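Bramville, and the boiler on the quay

December 28, 2023

Quick one before the train, typing with one thumb so forgive the mess.

Been meaning to write up Bramville since June and never did, and now I've been back a second time so there's no excuse. It's a small harbour town. One long street, a chip shop, a chandler's that shuts for lunch. Most people go for the beach round the corner. I went for a boiler.

Sitting on the old coal quay, behind the bus shelter, is what's left of the steam tug Gudorent. Boiler, one propeller blade, a bit of the stern frame. No fence. There's a bench next to it and on both visits someone was eating sandwiches on the bench with their back to it.

She was a harbour tug, nothing grand. Built up the coast at Kanport, worked there for years, then got taken up for war service and sent down to Bramville to help with convoy ships. Towing, fire fighting, nets, whatever wanted doing. Crew of nine most of the time. The plate on the boiler gives you the name and the yard number, 1427, and that's your lot. No dates. No mention of what happened to her. I stood there the first time quite cross about it.

What happened was the steamer Rojanasak. She came in on fire, in the dark, with a hold full of cotton and something nastier under it. The Gudorent put a line on her and dragged her off the quay and out past the bar, where she burned for two days and sank. The tug got her out and got back in again with the paint blistered off her bow. Then the next winter she dragged her anchor in a gale and went on the rocks 800 yards from the harbour mouth. All crew off safe, I'm glad to say. But what a daft way to lose her after all that.

I know this because of Noura Awwad, who keeps the little museum above the library. Two rooms, open afternoons. She saw me reading the same caption three times and came over with a box file. In the box was the mate's own notebook, water stained down one side, pencil. He writes about the fire in four lines and about the quality of the tea in two pages. Wonderful man. He reckoned they used 2000 feet of hose that week and got most of it back.

The boiler was brought up by divers much later and nearly went for scrap. Noura has the letters. It got left on the quay while people argued and then I suppose they just stopped arguing. Suits me.

Anyway second visit. Colder, obviously. Wind straight off the water and I'd left my gloves on the bus. I wanted proper pictures of the rivets and the plate because the June ones came out too dark, and I wanted to walk out along the breakwater to see where she struck. You can't see anything. Bit of white water over the ledge at low tide. Still worth doing, mind the weed on the steps.
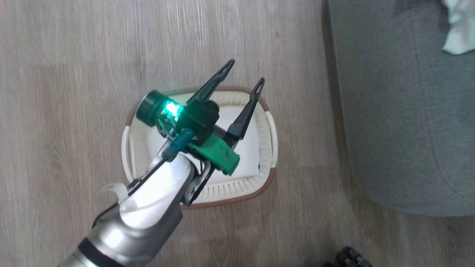

Had a good long chat with Lærke Ásgeirsdóttir out at the end, she was waiting for the pilot boat and knows tugs far better than I do. She put me right about the stern frame. I'd been telling everyone it was bent in the wreck — no, she says, look at the cuts, that's the salvage men with a torch. Went back and looked and yes, clear as anything once you know. So if I told you the other version in the pub, sorry.

She also thinks the propeller blade might not be the Gudorent's at all. Too big for a tug that size, and a different sort of bolt pattern. Could be off the Rojanasak, could be off anything that ever went aground there. I've written to the yard archive at Kanport to ask for the drawings. They charge for copies and they're not quick, so don't hold your breath.

Practical bits. Park by the church, the quay is permit only and they do check. The museum stairs are steep and theres no lift but Noura will bring things down if you ask. They sell a booklet on the harbour in wartime, only 400 printed and not many left, the tug gets a page and a half plus a photo of her with her funnel painted black. Buy it. Cash only.

The chip shop is fine. The cafe opposite is better and does a bacon roll till three.

Next up is the old signal station on the hill, which I ran out of daylight for both times. If anyone knows wether the top floor is open, or who has the key, leave a comment. And if your grandad served on tugs out of Kanport or Bramville then please, please write to Noura, she's got three faces in the crew photo with no names to them.

Train's in. More when the drawings come.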